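Section 4: Opening Up the Tower and Getting Your Bearings

By now you've unplugged the tower (Section 3 - please don't skip it) and you're itching to get in there. I was too, the first time. This section gets you from a closed case to an open one and helps you find the main parts before you start pulling on anything. I wrote it for the Uninwood rebuild kit, but most of it goes for any older mid-size desktop you've rescued from a closet.

What you'll want nearby: a Phillips screwdriver, a wrist strap, a small tray for screws, and a decent light. I use the Stonevus magnetic tray that comes in the kit. A muffin tin works too, and I used one for years!

1. Hold the power button in for 10 seconds with the cord already out. This drains what's left in the board.

2. Lay the tower on its side on a flat, sturdy surface, with the removable panel facing up. Give yourself more room than you think you need. My first bench was 80 centimeters wide and I was forever knocking the tray off the end of it.

3. Take out the two screws at the back edge of the panel. Put them in the tray by themselves. They look just like three other kinds of screws and they are not the same.

4. Slide the panel toward the back of the case and lift. If it sticks, give it a firm push with the heel of your hand. Don't pry it with the screwdriver (I have a scratched panel from doing exactly that).

5. Clip the wrist strap to bare metal on the case frame. Paint doesn't count.

Now stop and have a good look before you touch a thing. Take a couple of pictures with your phone, especially of the cables. You'll thank yourself in Section 9.
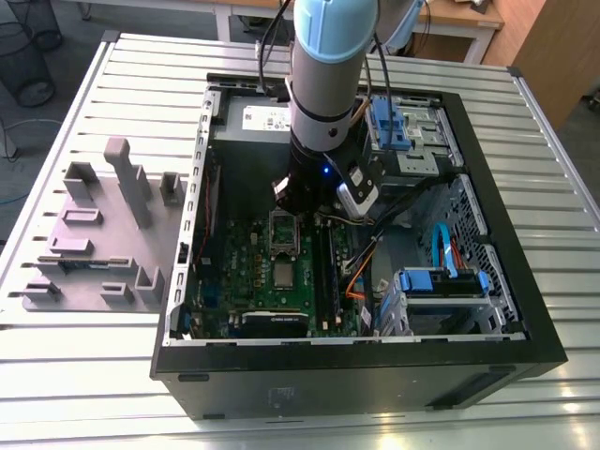

Fig. 4-1. Tower on its side with the panel off. The CPU socket is empty and its metal bracket is raised.

Get to know the layout, going by the figure. The power supply is the gray box with the white label at the upper end. Copy the wattage off your own label onto the parts sheet (page 136 in the printed manual), as we need it when we get to the graphics card. The drives go over on the right, and the blue plastic pieces in there are latches and release tabs, so that's where your fingers go later. The big green board is the motherboard, with black memory slots just right of the socket.

Your case may be arranged differently. The Brunet towers I've worked on have the power supply down at the other end, and it makes no difference to the steps.

6. Follow each drive cable with your eyes from one end to the other. SATA cables come in all sorts of colors - light blue, orange, whatever the builder had in a drawer - and the color tells you nothing about what they do. Stick a bit of masking tape on each one and write where it goes.

7. Check the graphics card, down along the bottom edge of the board in the figure. Look along its length and see that it sits level in the slot. If one end is riding high, leave it alone for now. Reseating is covered in Section 7.

8. Check the CPU socket with your light. Look, don't touch!

CAUTION: Never put a finger, a cloth or canned air into an open socket. Depending on the board, there may be hundreds of tiny pins in there, and a bent one can finish the whole thing. If you won't be fitting the processor today, put the plastic cover back on.

NOTE: If you can't find a part number on your board, look it up in the Volurora parts list. It has 1,586 entries and the search is picky, so leave out the hyphens.

9. Tuck any loose cable away from the socket and the memory slots. Don't use twist ties with wire in them.

Leave the strap on if you're going straight to Section 5, where we take the memory out and clean the slots.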